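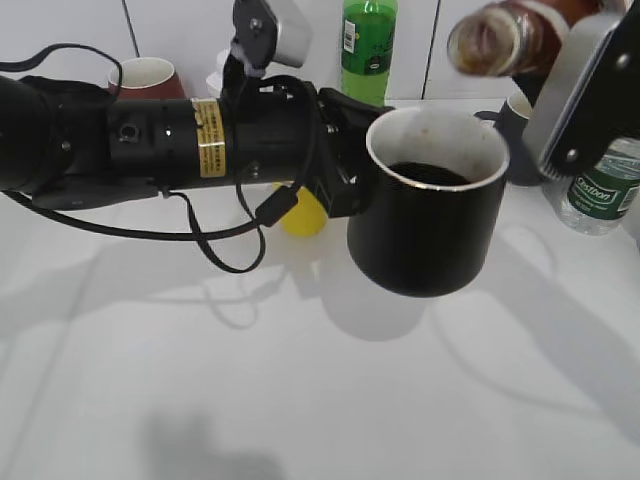 # Rindau Burial Debates

This repository contains the transcribed and labeled speeches from the debates about the burial rules in the district of Rindau. The question in these debates was whether a dead person may be buried in a cloth, without a coffin, and whether the town cemeteries must keep a separate field for religious communities who ask for it. The town councils of Rindau and Dollberg have both discussed it, and both have changed their position at least one time.

The collection was started by Araba Gbeho for her thesis on how local politicians speak about religious minorities. Bartosz Kaczmarczyk joined later and did the second round of labels. The paper minutes were scanned from the Omerović collection, which keeps the correspondence of the Muslim burial association in Dollberg together with its copies of the council papers.

## What is inside

- `speeches/` : one plain text file for each speech, in the original language
- `translations/` : English translation, only for the speeches which are cited in the thesis
- `votes.csv` : the recorded votes, by name where the vote was by name
- `labels.csv` : the labels, one row for each speech and each annotator
- `letters/` : letters to the council that were read aloud in the session
- `GUIDE.md` : the instructions which the annotators used

There are nearly 500 speeches. A speech is counted from the moment when the chair gives the word to a person until the chair takes it back. Short interruptions stay inside the speech and are put in square brackets.

## Background

Until the first debate, the cemetery rules in both towns said only that a burial takes place "in a closed coffin of solid wood." The sentence was copied from an older rule about public health, and it seems that it was never discussed when it was adopted. A family in Dollberg asked for an exception and was refused. The burial association then wrote to all the council groups, and the matter came on the agenda in July.

Dollberg voted for the change and took it back after a complaint from the district office, which said that the council had no right to decide it alone. Rindau waited for this answer and later adopted a weaker text, where the exception is possible but must be requested in writing by the family. The reader who wants to follow the legal side should begin with the file `letters/district_reply.txt`, because many later speeches refer to it without naming it.

Solwood, the third town of the district, has never put the matter to a vote. Its council had one long discussion under "other business" and we include it, but there is no entry for Solwood in `votes.csv`.

## Labels

Every speech was read by 2 annotators. They worked separately and did not see the labels of each other. The main label is the type of argument:

| Label | Meaning |
|---|---|
| `health` | soil, ground water, hygiene |
| `law` | who is allowed to decide, the constitution, higher rules |
| `tradition` | local custom, the look of the cemetery |
| `equal` | equal treatment of communities |
| `cost` | money, staff, space |
| `procedure` | order of the session, postponing, wording |

A speech can have more than one label. Where the annotators did not agree, both opinions are kept and the column `settled` is empty. We did not want to hide the disagreement, especially between `tradition` and `equal`, where the same sentence can be meant in very different ways depending on who says it.

The column `stance` has the values `for`, `against` and `unclear`. Please use it with care. Some speakers changed their mind during the same evening, and in this case the stance is the one at the end of the speech.

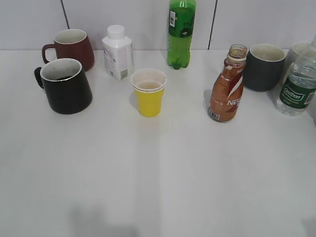
## How the text was made

The minutes of Dollberg are almost word for word, as the town had a stenographer. The minutes of Rindau are a summary in indirect speech. It is therefore a mistake to compare the length of speeches between the two towns, or the choice of small words. In version 2 we added the column `record_type` so that it is easy to separate them.

Pages where the scan was weak were typed by hand. Words that we could not read are marked `[illegible]`. We kept the old spelling of names of streets and offices.

## Personal data

Council members spoke in public and their names are kept. Families, and all private persons who wrote letters, have been replaced by a code. In a small district it is still possible that a reader will recognize somebody. We ask you not to publish such a guess. If you find a name that we have missed, please write to us before you open a public issue.

## Known problems

- One evening session in Rindau stops in the middle, with the last entry at 9:40 p.m. The next page is missing from the volume.
- Two speakers in Dollberg have the same family name and the minutes do not always give the first name. These rows have `speaker_id` set to `unsure`.
- The English translations were made by Araba and checked by Bartosz. Neither of us is a native speaker.
- The date format in `votes.csv` is different from the one in `labels.csv`. It will be repaired in the next version.

## Use

The labels and translations may be used freely for research and teaching if the source is named. For the scans themselves, which are not in this repository, a written request is needed, and the answer can take up to 60 days.

Corrections are welcome as pull requests. Please change one file at a time and give the page number of the minutes in the commit message.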